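I'm looking for a court and crime reporter to join me at the Lanulham desk, and I'd like somebody in the chair before December if we can manage it. You'd be the second pair of hands on a patch that has been just me since spring, so yes, I'm keen!

We're the Lanulham end of Skadard, which puts out a daily news site and a short radio bulletin at 7 am, noon and 5 pm. The patch covers the magistrates' court, the inquests, the police briefings and whatever comes in overnight. Some mornings that's a stolen van and a planning row. Other mornings it's a death, and you'll be the one ringing the press office at six to find out what can be said and what can't.

What would you be doing? Mostly sitting in court with a notebook, then filing quickly and cleanly. I'd want 12 stories a week from you once you've settled in, most of them short, plus one longer piece a month of up to 700 words. You'd read your own copy on air now and then (I'll show you the desk, it's two faders and a cough button). 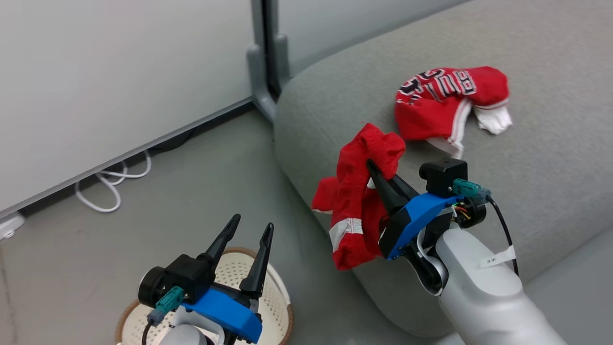
Teodoro Zamudio: Do you need shorthand for this? I've got my media law certificate but only ever got halfway with the shorthand, and I don't want to waste your time if it's a must.

Please do apply, Teodoro. Shorthand would be lovely but I can live without it at the start, and we'll pay for evening classes if you want to finish it off. Media law I can't bend on. You need to know what a reporting restriction is, when a case becomes active, and why we don't name a person just because a neighbour has. I've had to pull a story once in my life and I still feel a bit sick thinking about it.

Other things I'd like to see:

- some published work, and a student paper or a local newsletter is fine
- a decent phone manner, including with people who don't want to talk to you
- spelling of names checked twice, every single time
- a driving licence, or a very good grasp of the buses out to Cuautle

You'd work 31 hours a week over four days, with one early start in every rota. We don't do overnight shifts — those go to the main newsroom — but you might get a call at an awkward hour if something big breaks on our side of the river. You get the time back, and I'm strict on that.

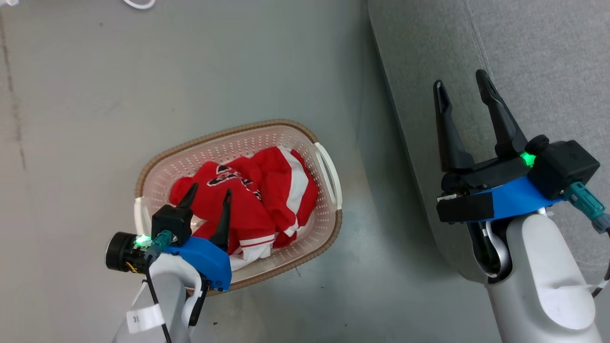 *Join us at the Lanulham desk: one post, four days a week.*

There's a relocation payment of £3000 if you're moving from outside the area. The post is permanent after a six-month trial, and Crescencio Palacios on the main newsdesk will be your line manager on paper, though day to day you'll mostly be putting up with me.

To apply, send two cuttings and a letter of one page to the Skadard newsdesk, marked "Lanulham court post". Tell me about a story you got wrong, or nearly did, and what you did next. I'll read them all myself and reply to everyone. Interviews will be at our office above the old Killero shop, with a short writing test — a made-up police statement, half an hour, tea provided.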